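29 Jan 2022 - shop notebook, Saturday, heater on since breakfast

Cold start this morning and the glue pot took its sweet time, so I have been catching up on the notebook while I wait. I owe you all a proper account of the Fitzgerald job, which has been sitting under boards longer than I promised. For anyone who missed the first entry, it is the big household ledger from the Fitzgerald house, 434 pages, sewn on tapes, with a leather spine that had gone to red powder and a back board hanging on by one stubborn thread. Somebody in its past loved it very much and repaired it with whatever was in the kitchen drawer.

The text block is finally clean enough to work on. I went through it with the soft brush over two evenings, spine to fore-edge, and then with the smoke sponge on the worst of the early gatherings. I had meant to stop at the first hundred pages or so, but you know how it goes - you get into the rhythm of it, the radio is on, and before long you are reading about the price of lamp oil and how many hens were sold in August. I have put a slip of paper at page 104, where there is a very nice recipe for plum vinegar written upside down in the margin. Please leave the slip where it is until I have copied it out!

Now, paste. I made up a fresh batch of wheat starch on the little hot plate, one part starch to five of water, cooked until it went glassy and then strained twice through the horsehair sieve. It is better than the last batch, which I rushed. I thinned half of it down to heavy cream for the tissue repairs and kept the rest stiff for the spine. The Olel starch seems to want a longer soak than the old stuff did. I gave it the whole night and got no lumps to speak of, so I would suggest we all do the same from now on, even if it means remembering it before locking up (and I am the worst offender there, I know).

For the torn corners I used the lighter of the Witano tissues, toned with a weak wash of tea-colored acrylic. I tried the heavier one first on a scrap and it looked like a bandage. The lighter one disappears nicely on the printed side of the ruled sheets and only shows a little on the back if you tilt the page to the window. Water-torn edges, not cut, and I left them to dry between blotters with a small weight. Two of the corners needed doing again where I had been stingy with the paste along the tip. 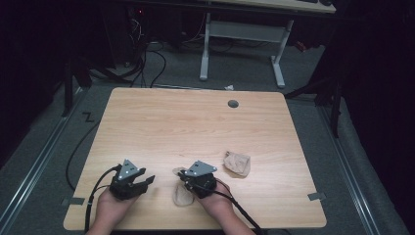

Spine lining and sewing

The old animal glue on the spine was as hard as toffee. I put a poultice of stiff paste on it, covered it over, and gave it twenty minutes before scraping with the bone folder, and I am happy to say it came away in long soft curls with hardly any paper fiber in them. The third panel from the head was the exception. There is a patch of something there that I think is modern white glue, and it would not budge for paste or for patience. I took down what I could and left the rest, as the sewing under it is sound and I would sooner have a bit of ugly glue than a broken thread.

2 gatherings were loose enough to lift out altogether, so I resewed them through the original holes with the 18/3 linen, waxed, and caught them down to the tapes on either side. The tension was a bit fussy. My first go pulled the fold up proud of its neighbors and I had to unpick it, with some language. Second go sat down beautifully.

After that came the first lining of Japanese paper, pasted out and smoothed down with the brush, then left alone. I know I always say this, but it really does pay to walk away at that point and go have a cup of coffee. The cloth lining can go on once the paper is properly dry, and I have cut a piece of the unbleached cotton for it and put it in the folder with the job sheet. It is cut generous, so trim after.

Bits and pieces, while I think of it. We are low on blotters, the big ones especially. The Grivus board shears are still leaving a burr on anything thicker than 2 mm, and I have turned the blade as far as I dare, so it will have to go out for grinding. The thread order was 3,000 yards and should see us well past the summer unless we get another run of hymnals. And the lid of the wax tin does not fit the wax tin. I suspect it belongs to the beeswax polish, whose own lid I have not seen since before the holidays.

Left to do on the ledger: cloth lining, new hollow, consolidate what is left of the original leather, match the calf. I have three samples of dyed calf drying on the rack now, and the middle one looks the closest to my eye, though I want to see it in daylight again on Monday before I pare anything.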